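Start | Ratgeber | Textilpflege | Haushalt | Forum | Kontakt

Bettwäsche aus Baumwolle richtig waschen, trocknen und falten

Von Gerrit Mthembu, Januar

Die Anleitung gilt für Laken, Bezüge und Kissenhüllen aus Baumwollperkal und Renforcé. Für Satin und Leinen gelten andere Temperaturen, siehe Pflegeetikett.

1. Vorbereitung

Knöpfe und Reißverschlüsse schließen, Bezüge auf links drehen. Neue farbige Ware beim ersten Mal separat waschen, da überschüssiger Farbstoff ausgespült wird. Flecken vor dem Waschgang behandeln: Eiweißhaltige Flecken mit kaltem Wasser ausspülen, Fett mit etwas Flüssigwaschmittel einreiben und kurz einwirken lassen.

Die Trommel nur so weit füllen, dass über der Wäsche noch eine Handbreit frei bleibt. Große Stücke einzeln und locker einlegen. Wird ein Laken als Knäuel eingelegt, dringt die Lauge schlecht in die inneren Lagen, und die Unwuchtkontrolle bricht unter Umständen das Schleudern ab.
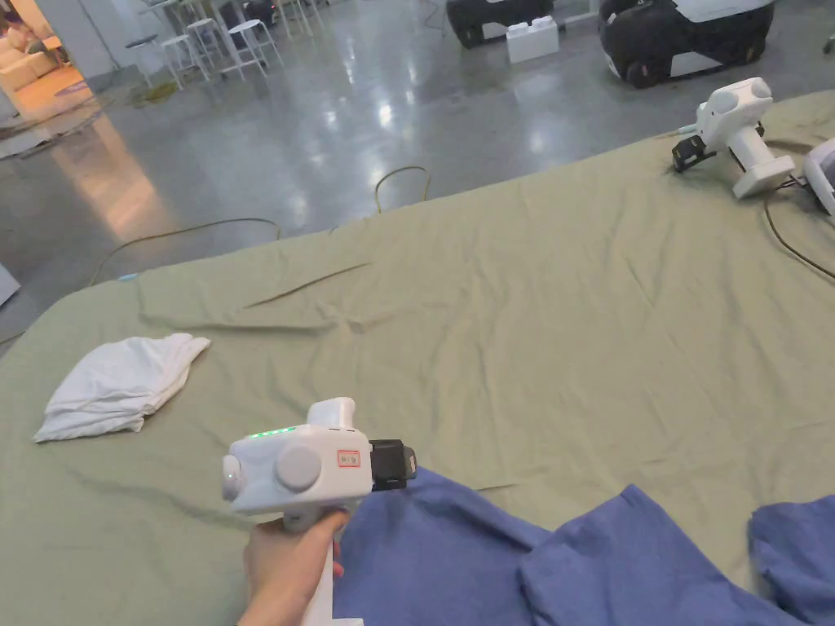 2. Waschgang

Farbige Bettwäsche bei 40 °C mit Colorwaschmittel waschen, weiße bei 60 °C mit bleichmittelhaltigem Vollwaschmittel in Pulverform. Die Dosierung richtet sich nach Wasserhärte und Verschmutzung; die Tabelle auf der Packung ist maßgeblich. Auf Weichspüler verzichten, er mindert die Saugfähigkeit. Bei hartem Wasser einen zusätzlichen Spülgang wählen.

Die Schleuderdrehzahl auf 1000 U/min begrenzen. Höhere Drehzahlen verkürzen zwar die Trockenzeit, drücken aber Liegefalten ein, die beim Perkal nur noch mit dem Bügeleisen herausgehen.

3. Trocknen

Wäsche sofort nach Programmende entnehmen und kräftig ausschlagen. Laken an der Webkante fassen und zu zweit in Längsrichtung ziehen, bis die Säume parallel liegen. Über 2 Leinen hängen, damit Luft zwischen die Lagen kommt. Im Trockner das Programm „Bügeltrocken“ verwenden, sofern gebügelt oder gemangelt wird, sonst „Schranktrocken“.
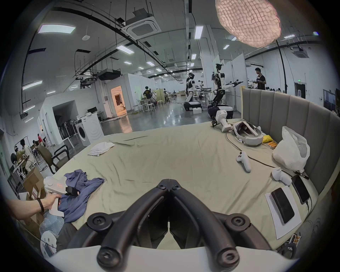
4. Falten und Lagern

Bezüge längs halbieren, nochmals längs halbieren, danach von der Schmalseite her auf Fachbreite einschlagen. Spannbettlaken: Ecken paarweise ineinanderstecken, Gummizug nach innen legen, das so entstandene Rechteck wie ein glattes Laken falten. Restfeuchte Stücke nicht einlagern, Stockflecken lassen sich aus Baumwolle kaum entfernen.

Garnituren gemeinsam in einer der Kissenhüllen ablegen. Frisch gewaschene Wäsche kommt unten in den Stapel, entnommen wird von oben.

Zuletzt erschienen:
Wasserhärte bestimmen und Waschmittel dosieren
Flusensieb reinigen in 11 Schritten
Daunendecken im Trockner auflockern (Estrella Escobedo)
Kalk in der Einspülkammer (Siebe Meijer)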